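Speaker notes — after-school robotics group, spring talk for parents and teachers
Presenter: Quyên Chu
Plan on half an hour, questions included

Start when the door closes. Say hello, say my name, say I teach math in the mornings and run the robotics group in the afternoons. The group is students from both upper grades. Some of them are in the room. They know I'm giving this talk and they have read the notes, so if I get something wrong they will tell me afterwards.

SLIDE 1 — Title

Leave it up while people sit down. Mention that the talk is about one project, the pick-and-place project, and only the part of it from the fall until April. I won't cover the line-following cars. If anyone came for the cars, the car team is at the table by the window after the talk.

SLIDE 2 — What we set out to do

The task was easy to say. Teach an arm to pick up small everyday items from a table and put them in a tray. The students chose the task themselves from a list I put on the board. The other choices on the list were a plant-watering timer and a card sorter. The card sorter lost by one vote and I still hear about that.

We named the project Trulline. It is the name of a village in a story one of the students is writing. There's no deeper meaning, and people ask every time, so say it now.

Say clearly that we did not build the arm from nothing. The arm is a kit from a supplier called Jaltmont. The students put it together over two long afternoons and then took it apart again when the shoulder joint was on backwards. What the students did make was the hand-held gripper, the mounting parts, the recording routine and all of the training data.

SLIDE 3 — Why collect by hand

Some of the parents asked me about this at the open evening, so spend time here.

There are a few ways to teach an arm a motion. One is to write every step as code: go to this point, close, lift, go to that point. We tried it first. It worked as long as the item was exactly where the code said it was. Move the item a finger's width and the arm closed on air. The students wrote a longer program to deal with that, and then a longer one again. By the end of the month the program was hard to read and the arm was still missing.

The other way is to show it many examples of a person doing the job. You hold a gripper in your hand, with a camera on it, and you pick things up. The camera records what the gripper sees. Later a program learns from the recordings. For us the good part was that more than one student could work at a time. There is only one arm, but a gripper can be passed around the table, and while one person records, the next one can be setting up and another can be checking clips.

Pause here. Ask if that makes sense before going on.

SLIDE 4 — The gripper

Bring the gripper up from the bag and pass it around. Ask people not to squeeze hard, the left finger has been glued once already.

Points to make:

It went through three versions. The first version had thin fingers that bent. The second had fingers that were stiff enough but the hinge was tight, and students with smaller hands got tired after a few minutes. The third is the one in the room.

The design was done by two students who had never used drawing software before September. They learned it from the tutorials in the library and by asking each other. I can't take credit for it. I don't know the software.

Printing took longer than drawing. We share the printer with the art department, and a print that fails overnight means losing your turn until the next slot. The students started keeping a log of failed prints with a note on the cause. The log is a good thing to show teachers. Most of the entries are about the first layer not sticking.

SLIDE 5 — The items

We wanted things that were cheap, safe and different from each other. Students brought them from home or from the staff room. The rule was that it had to be something you could drop on the floor without anyone getting upset.

The list grew to 12 items. Read a few out: a sponge, a wooden clothespin, a marker, a roll of tape, an instant coffee stick, a key ring, a sock.

The sock was the easiest. The students had guessed it would be the hardest. Let that one sit for a moment, people usually want to talk about it.

The flat items were hard. A flat packet lies close to the table, and if the fingers come in too high they slide over the top. Too low and they hit the table. The students found that it helped to come in with the fingers wide open and close slowly, and to aim for the thick part and leave the sealed ends alone.
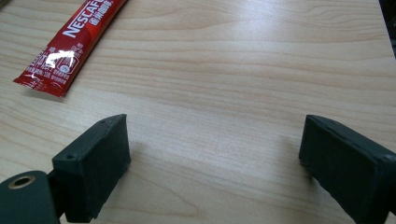 Shiny wrappers were a second problem. The ceiling lights in our room are bright and they reflect off anything glossy. In one clip you can read the print on a wrapper and in the next there is a white patch over it. We talked about whether to turn off half the lights. The group voted to leave them on, as the arm would have to work in the same room anyway. I thought that was the right decision and I had no part in it.

SLIDE 6 — How a session runs

Go through this at normal speed, it's the part other teachers ask for in writing. I have copies at the front.

One student holds the gripper. One places the item and says "ready." One watches the screen and writes down the clip number. They trade places every 20 clips, or sooner if someone's wrist is sore.

Each clip starts with the fingers open and away from the item. Then reach, close, lift, move, release. Then back to open. If the item slips, the clip is kept and marked as a miss. We argued about that for most of an afternoon. Some of the students wanted to delete the misses so the folder would look better. In the end they kept them in a separate folder and didn't train on them, but they did use them to work out which items needed more practice.

The person placing the item has to put it somewhere new each time. This was harder to enforce than I expected. People have habits. When we looked back at the first batch, most of the items had been put down in nearly the same spot, a little to the left of the middle. So one of the younger students wrote a small program that picks a spot and an angle at random and shows it on a tablet. Problem fixed in one afternoon.

SLIDE 7 — Numbers

Keep it short. The group recorded some 2000 clips by April. That's after throwing out the ones where the camera was off or the wrong way around.

If asked how many is enough: we don't know. We trained at several points along the way and it kept getting better, but by smaller steps each time.

SLIDE 8 — What the arm can do now

Play the video. It has no sound. Don't talk over the first part.

With items it has seen, placed one at a time, the arm gets most of them into the tray. It does best with the sponge and the sock. It's worst with the key ring, and the students think that's because the keys spread out differently every time. I think they're right, but we haven't tested it.

With two items close together it often goes to the gap between them and closes on nothing. That is the next thing to work on.

It's slow. A person could clear the table before the arm has lifted its first item. Say this plainly. People see the video and think it has been slowed down.

SLIDE 9 — The regional meet

We took Trulline to the regional student meet in Bravadska. We didn't place. The tables in the hall were covered with a dark cloth and all of our recording had been on a light tabletop. The arm hesitated over everything. The students spent the lunch hour recording new clips on the dark cloth, on the floor behind our booth, and by the afternoon round it was picking up the sponge again. It was too late for the judging.

A student named Lü gave the explanation to the judges, including the part about the cloth, and one of the judges came back later to hear it a second time. I would rather have that than a score, but the students would like it noted that they would rather have had the score.

Since then we have been recording on different surfaces — a tablecloth, brown paper, the workshop bench.

SLIDE 10 — What it costs and what we need

Teachers will want this. The arm was the big expense and came out of last year's equipment money. The gripper is mostly plastic filament and screws. The camera was one we already had. The computer for training is an old one from the library with a better graphics card put in.

What we need most is storage space, both kinds. The clips fill up drives and the arm has to be bolted down again each time we move it. If anyone at the school has a cupboard with a working lock, please see me.

We could also use adults who can stay until the late bus. You don't need to know anything about robots. You need to be able to sit in a room and say no to people who want to eat near the arm.

SLIDE 11 — What the students got from it

Careful not to oversell this part. Some of them learned to write programs. Some learned to draw parts. A few did neither and became very good at running a recording session, and those are the ones the others wait for before they start.

The thing I noticed as a math teacher is that they began asking what a number was out of. If someone said the arm got nine right, three people would ask how many tries. They do it in my morning class too now.

Also mention that two of the students dropped out in the winter. Recording is repetitive work and it wasn't for them. One has moved over to the cars.

SLIDE 12 — Questions

Likely ones, with short answers in case I go blank:

Can my child join in the fall? Yes. Sign-up sheet is by the door. No experience needed.

Is it safe? The arm is small and moves slowly. There is a stop button, and nobody runs the arm alone. Hair tied back, sleeves up.

Can they do this at home? The gripper files can be shared, ask the design pair. The arm stays here.

Do the clips show the students? Mostly the table and the gripper. Sometimes a hand or a sleeve. The clips stay on our own drives and we go through them before anything is shown outside the group.

If there's time left, run the live demo. Sponge first, then the marker. Leave the key ring in the box.

Check before leaving home: gripper, spare screws, handouts, the long extension cord, sign-up sheet, pen that works.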